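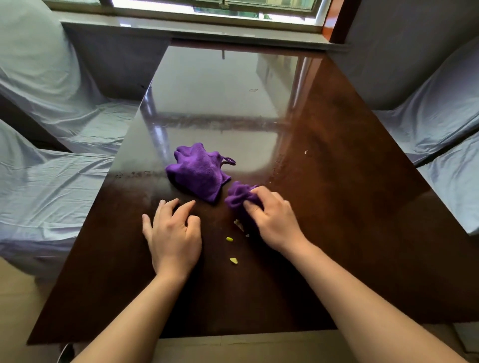

Never put the polish straight on the wood, the Zaltness crew kept telling us after the first version of this guide went out, put it on the cloth. Fair enough. Section rewritten. Old step 3 is gone, if you printed the May version throw it out.

Section 4. Dining table - daily wipe and weekly polish

Applies to the dark gloss tables in the Wisari rental units. Not the oak ones on the porch, those are oiled, see Section 6.

What you need

Microfiber cloths, 2 per table. One bigger, one smaller is fine. Clean ones from the bin, not the ones hanging in the bathroom.
Warm water with a drop of dish soap
Kelta furniture polish (weekly only)
Small dustpan

Before you start

Clear everything off. Placemats too, grit gets under them. Open the blinds - you want light coming across the top from the window end, otherwise you won't see streaks until the guest does.

Daily wipe

1. Pick up crumbs first. Pinch them up in a dry cloth or brush them into the dustpan. Don't drag them the length of the table. Dry bread crust will scratch gloss, so will salt.

2. Check the loose bits are really gone. Look from low down, cheek almost on the table. The small pale ones hide.

3. Dampen one cloth. Damp, not wet. Wring it till nothing drips, then wring it again.

4. Wipe with the grain, from the far end toward you. Long strokes, light hand. Lean on your other hand if you need to reach but lean on your fingertips, a whole palm leaves a print you'll have to do over.

5. Dry right away with the second cloth. Same direction. Don't let it air dry.

6. Look across the top toward the window. Streaks? Go over again with the dry cloth, a clean side of it. Still streaks means too much soap, so rinse the damp cloth and repeat 4 and 5.

Note: fold the cloth in quarters if you can. Gives you 4 clean faces a side before you need a new one. Bunched up works for crumbs and corners, but for the final pass it leaves lines.

Caution: no paper towels. No scrub sponges, not even the soft side. No glass cleaner, it turns the finish cloudy and we can't get it back.

Weekly polish

1. Do the full daily wipe first. Table must be dry.

2. Shake the Kelta. Put a small amount on the cloth, coin size. On the CLOTH.

3. Work in small sections, half an arm's length at most. Light circles, then straighten out with the grain.

4. Buff with a dry cloth before it hazes. In warm rooms that's quick, around 2 minutes.

5. Do the edges last. People forget the edge on the window side and it gets dull.

Caution: polish on the floor is slippery. Wipe up drips before you move on, specially on tile.

Ring marks

Faint pale ring, surface feels smooth: usually moisture. Dry it, leave it alone overnight, check again in the morning. Alot of them fade on their own.

Ring still there: buff lightly with a dry cloth and a tiny dab of polish. One try. If it doesn't shift, stop and write it on the unit sheet.

Dark ring, or you can feel an edge with your fingernail: don't touch it. Write it up, goes to Jaunzems for refinishing.

Note: hot cups are the main cause. Coasters live in the top drawer, put them back out on the table when your done.

After

Cloths go in the mesh bag, washed separate from the towels. No fabric softener, it coats the fibers and then they just push water around. Hang dry by the loop if there is one, or low heat.

Cloth fell on the floor? It's done for the day. Into the bag, get another.

Next: Section 5, chairs and seat pads.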